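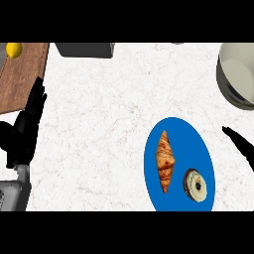

White marble with the light brown veining, wooden board and lemon in the corner

gurkier_lane
Looking for opinions before I put a deposit down. We are redoing the kitchen in July and my wife wants white marble like the render above. The fabricator in Trosergate quoted $4000 installed. Is it going to be ruined in a year? We cook every night and there are 5 of us.

Hoarau62
Had it nine years. It will etch. Lemon juice, vinegar, wine, tomato sauce. Sealer does nothing for that – it only slows down stains. If dull spots bother you, get quartz.

tilebench
Disagree that it's a reason to skip it. Ask for honed instead of polished. Etching is much harder to see on a honed surface. Ours has plenty of marks and I have to get the light right to find them.

Hoarau62
Mine is honed. I can see every one.

Ximeng Qiu
I did counters for a living until my knees quit. Both of you are right, depends on the slab and the color. Brown and beige veining hides a lot more than plain white or gray. Go to the yard and pick your actual slab, and ask for an offcut. Leave half a lemon on it overnight and look at it in the morning. If you can live with that ring, buy it.

gurkier_lane
Good idea on the offcut. Does $4000 sound right? That includes the sink cutout but tear-out is another $200.

tilebench
Tear-out is cheap. Check that they are hauling the old tops away and not leaving them in your driveway.

Ximeng Qiu
Can't say on price without square footage. Get the edge profile and seam location in writing. I would not accept a seam at the sink.

kidanmont_k
We went with quartz and I scorched it with a pan the second month. Everything has something wrong with it.

Hoarau62
Use a trivet.

gurkier_lane
Going to the yard in the morning. Will post what the lemon does.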